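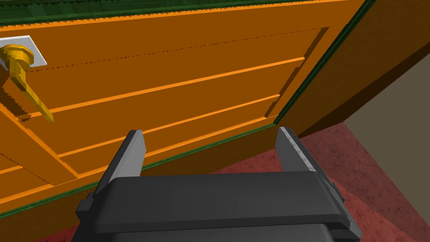
Call for participants: Getting around the house after dark

The Drumari Home Study is looking for adults who live in an ordinary house or apartment and are willing to keep a simple diary of how they get around it in the evening and at night. We want to hear about hallways, stairs, thresholds, bathroom trips, and where people put their lamps. You do not need any special equipment and you do not need to have had a fall or an accident.

The study runs for 12 weeks, starting in December. We picked the darkest part of the year on purpose, as most of what we want to know about happens between dinner and breakfast.

Who can take part

You can sign up if you are 55 or older, live in your own home or a rented one, and expect to sleep there most nights during the study. Couples and housemates are welcome to join together, but each person keeps a separate diary. Renters do not need permission from their landlord. People who wear glasses, have had cataract surgery, or have some loss of vision are welcome. Please tell us about it on the form.

We are not able to include people who live in nursing homes or who work regular night shifts. That may change in a later round. 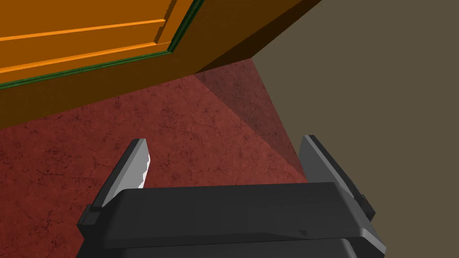 Posted by Farzana Kazmi, study coordinator, Drumari Home Study

What we ask you to do

Each evening at 8 you write down which lights are on and in which rooms. The next morning you note whether you got up during the night, where you went, and whether you turned anything on. Most entries are a line or two. If you miss a day, leave it blank and go on with the next one. Please don't fill it in later from memory.

There are also two home visits, one near the beginning and one at the end. Shabnam Mohmand or Haris Kiani will come to your home, measure the light in the hallway, the stairs and the bathroom, and ask about furniture, rugs and flooring. Each visit takes less than an hour. We don't look in closets or drawers, and you don't need to clean up first - we would like to see the house the way it usually is.

After the first visit, half of the households will get a set of Funel night lights to plug in where they like. The other half will get the same set when the study is over. Which group you land in is decided by a draw and we can't change it on request.

Payment

You will be paid $12 for each completed week of the diary, by check or gift card. Payment goes out after each visit. If you leave the study early, you are still paid for the weeks you completed. The night lights are yours to keep.
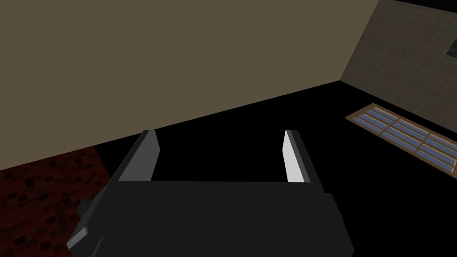 How to sign up

Fill out the form on the Drumari website or ask for a paper copy at the front desk of the Soomro Center. We sent letters to 2,000 homes in the area, but you don't need a letter to apply. If your neighbor got one and you didn't, that's fine.

The form asks for your age, the kind of home you live in, how many floors it has, and a phone number. Gangadharan Arumugam will call you back to go over the details. He calls in the afternoon, and he will leave a message if you don't pick up. He will never ask for a bank number or a Social Security number over the phone.
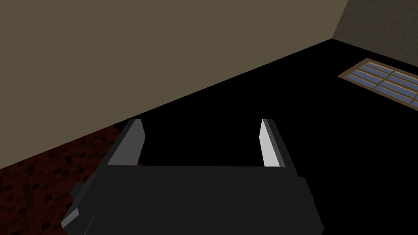
Floors are the part of the study people ask about most. In earlier interviews, many people told us they had no trouble with the stairs themselves but did bump into things left at the bottom of them, such as shoes, a vacuum cleaner or a sleeping dog. Color has a lot to do with it. Dark gray on a black floor, as in the picture above, leaves the eye very little to go on except the lighter edges. We will ask you what color your floors are and what tends to get left on them, and on the visit we will hold a gray card against the floor in each room to compare the two.

Your information

Diaries are stored under a number and kept apart from your name and address. We don't take pictures inside your home unless you agree to it on the day. You can stop at any time without giving a reason - a call or a note is enough.

Questions about how the study is set up can go to Villads Toft, who is in charge of it. For anything about the form, visits or payment, please contact Farzana Kazmi through the Soomro Center front desk. Large-print diaries are available, so mention it on the form if you want one.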